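Home | Courses | Course materials | Reading list | Contact

Household Textiles and Care, Unit 4: Bed Linen
September 25, 2024
Notes by Mahmoud Younis

These notes cover the bed linen unit. Read them before the lab session and bring the fiber chart from Unit 2. The reading is chapter 6 of the course reader, by Ruairí Dunne. He uses some older trade terms, and I have put the current ones in where they differ.

1. Fiber content

Most sheets sold for home use are cotton, polyester, or a blend of the two. Linen, bamboo viscose and lyocell make up a smaller share. Cotton takes up moisture well and stands up to hot washing. Polyester takes up very little moisture, dries fast and keeps its shape. A blend sits between the two, and where exactly depends on the ratio.

The label has to state the fiber content. It does not have to state the grade of the fiber. Two sheets marked 100 percent cotton can be very different in use. Longer cotton fibers make a smoother and stronger yarn, and the ends work loose less easily. Short fibers make a yarn that is hairy from the start.

2. Weave

Plain weave: each crosswise yarn goes over one lengthwise yarn and under the next. Percale is a plain weave made with fine, closely set yarns. It feels crisp and wrinkles easily.

Sateen: the yarns float over several others before going under. The surface is smooth and has some shine. Floats snag, so sateen does less well with pets and rough heels.

Twill: the yarns step over by one each row, which gives a diagonal line. Many flannels are twill, though plain weave flannel is common too.

Flannel is a finish and can be put on more than one weave. The cloth is brushed so that fiber ends stand up and hold air. Brushing weakens the yarn a little. Expect lint in the first few washes.

3. Thread count

Thread count is the number of lengthwise and crosswise yarns in one square inch of cloth, added together. It is useful up to a point. A single-ply percale at 200 or a little over is a good everyday sheet. Very high numbers usually come from counting each ply of a twisted yarn on its own. A two-ply yarn counted that way doubles the figure and the cloth is the same.

In the swatch set there is a sample from Talledberg that was sold as 867. Put it under the pick glass and count it yourself. Write down both the yarn count and the ply count, and say which one matches the package.

4. Color and pattern

Pattern gets into a sheet in one of two main ways. In yarn-dyed cloth the yarns are colored first and the pattern is made on the loom. Checks and stripes are often done this way. In printed cloth the pattern is put on one side of the finished fabric.

To tell them apart, turn the cloth over. A yarn-dyed check looks much the same on both faces. A print is paler on the back, and the lines may run slightly off the grain. Then pull one yarn from a cut edge. If the yarn changes color along its length where the pattern changes, you most likely have a print.

Dark blues and reds are the colors most likely to bleed. Test them first with a damp white cloth, pressed on a hem for 2 minutes.

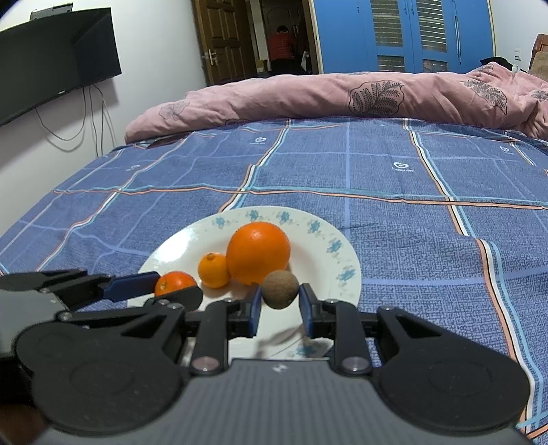
5. Washing

Sort by color, then by weight. Towels should not go in with sheets - they hold more water, they throw off lint and the load will not balance. Close the buttons or zippers on duvet covers before loading, or smaller items will end up inside them.

Warm water is enough for most weekly loads. Use hot water when someone in the house is ill, if the care label allows it. Measure the detergent. Too much leaves a film that makes cotton stiff, and people then add fabric softener, which leaves another film. If a sheet has gone stiff, run it once with no detergent and an extra rinse.

Stains

Fruit juice, tea and coffee: rinse from the back with cool water as soon as you can. Do not use bar soap, as it can set these stains. Treat with liquid detergent and wash as usual.

Blood: cold water only, then an enzyme product.

Grease and body oil: work in a little dish soap, leave it for 25 minutes, then wash as warm as the label allows.

Check the spot before the dryer. Heat will set what is left.

6. Drying and storage

Take cotton sheets out while they are very slightly damp and smooth them by hand. Polyester blends should come out as soon as the drum stops. Store linen in a dry place with some air around it. Plastic bags hold moisture and can lead to yellow marks along the folds.

For the lab

Each pair gets one set of swatches: Prokis, Farquharson, Fudetow and the Talledberg sample from section 3. For each one, record the fiber, the weave, the count, and whether the color is yarn-dyed or printed. The Farquharson flannel was replaced in May, so notes from last year's class will not match it.

The write-up is marked out of 80. Staple your yarn samples to the sheet - tape comes off in the folder.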